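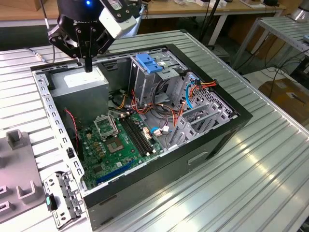
Reshma Mabaso
Dataset maintainer and longtime manga reader

Caltov Manga Release Index: README

Welcome! The Caltov index is a hand-built table of manga volumes published in English translation, with a side table for the anime made from them. I started it because I wanted to know which series had stalled in translation and which ones I had just lost track of, and it grew from there. It now covers 400 series, and I still get a little thrill every time a missing volume gets filled in.

What's in it

series.csv has one row per series. Columns are series_id, title_en, title_romaji, creator, magazine, start_year, status_jp and status_en.

volumes.csv has one row per English volume, joined on series_id. It holds the volume number, the release month, the format (single, omnibus, deluxe, digital only) and a reprint flag. Omnibus editions get one row each, with the original volumes they collect listed in the collects column, so a three-in-one reads as 1-3.

adaptations.csv links a series to its TV anime, films and OVAs. The last_chapter column is my favorite part of the whole project! It says where in the manga the final episode leaves off, so you can finish a show you loved and pick up the right book. It is filled in for 46 adaptations so far.

All files are UTF-8 with a header row. Empty cells mean we don't know. A dash means the field doesn't apply.

Titles and spelling

We use the title printed on the English cover, even when fans call the series something else. Older or alternate names go in aliases.txt, one per line, after the series_id. Long vowels in romaji are written out (ou, uu) with no macrons, except where the creator spells their own name another way. Jozefína Skála went through the whole creator column and fixed more of these than I care to admit.

Status values

There are 4: running, complete, hiatus and dropped. "Dropped" in status_en means the English publisher has said so in public. A long silence counts as hiatus, and yes, we have argued over this one — Lucrezia Mazza would like a fifth value for "probably dropped," and she may win me over yet.

Known gaps

Digital-only releases before the print boom are thin. Short story collections are in, but their chapter lists are not. Light novels are left out completely, though Aileen Ignacio keeps a sister list called Nemdale that uses the same series_id, so the two can be joined. No sales figures, no ratings, no cover art.

Updates

A new version goes up in January and again every few months after that, whenever the pile of corrections gets big enough. The current one is version 7. Row order can change between versions, so please join on the ids.

Corrections

Send them! One line is plenty: the series_id, the column, what it should say, and where you saw it (the copyright page of the book is best). Please don't paste in store listings, as their release dates shift around a lot. If you're adding a new series, leave series_id blank and I'll assign one when I merge.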